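Robots at Work: Your Guide to the Open Day
Cirngate Center, Young Visitors' Pages

Every July, the Cirngate Center opens its workshops to schools and families. Young visitors may walk through the building, watch the machines at work, and put questions to the people who build them. This page explains what you will see and what some of the words mean. Please read it before your visit.

What is a robot?

A robot is a machine that can sense something about the world, follow instructions, and then move or act. Some robots roll across floors. Others stay in one place and have a long arm with joints, a little like your shoulder, elbow, and wrist. The robots in the Achterberg Hall are of the second kind.

At the end of each arm is a tool. The tool used for picking things up is called a gripper. Many grippers have only 2 fingers, which move together to pinch and apart to let go.

Why is cloth difficult?

Pick up a wooden block and it keeps its shape. Pick up a shirt by one corner and the rest of it swings, folds, and droops. It will look different each time you lift it. People learn to deal with this when they are very young, and they seldom think about it afterward.

A robot must be taught. It has to find a good place to hold, such as a corner or an edge. It must close its fingers firmly enough to keep the cloth from slipping – but it should not pull so hard that the stitches are strained. Seams and hems are helpful, as they show where one part of a garment ends and another begins.

The demonstration in the Achterberg Hall is about handling clothes. A small camera near the gripper gives a close view of the fingers and the fabric. In the view on this page, two black fingers are pinching a gray garment at its corner. Look for the line of small stitches and the curved seam.
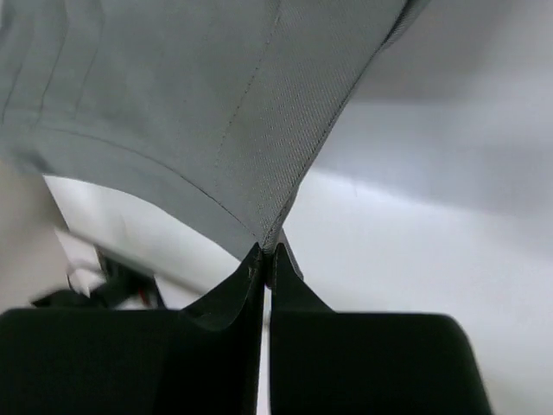 How does a robot learn?

The robots at the Center learn from examples. A person guides the arm through a task, and a computer records the movements together with the camera views. Then the person does it again, with the cloth lying in another position. For the Plosivham folding project, our staff recorded 364 examples in this way. A computer program studies the recordings and looks for patterns it can use.

Learning from examples takes patience. A robot may miss the cloth or drop it, and visitors should expect to see this happen during the day. The staff make a note of each mistake and use it when they plan the next set of recordings.

What will happen on your visit?

Each group spends 20 minutes in the Achterberg Hall. A member of staff will introduce the robot and start the demonstration. Visitors stand behind the yellow line while the arm is moving. After the demonstration there is time for questions.

Groups then go on to Room 111, where children may try a hand-operated gripper. The task is to lift a handkerchief from a table and lay it flat in a tray. You may find that the first pinch is easy and the laying flat is much harder.

Words to know

Gripper – the part of a robot that holds things.
Hem – the edge of a piece of cloth, folded over and sewn.
Joint – a place where a robot arm can bend or turn.
Seam – a line where pieces of cloth are sewn together.

Teachers may collect the Wutitz activity sheets from the front desk on arrival.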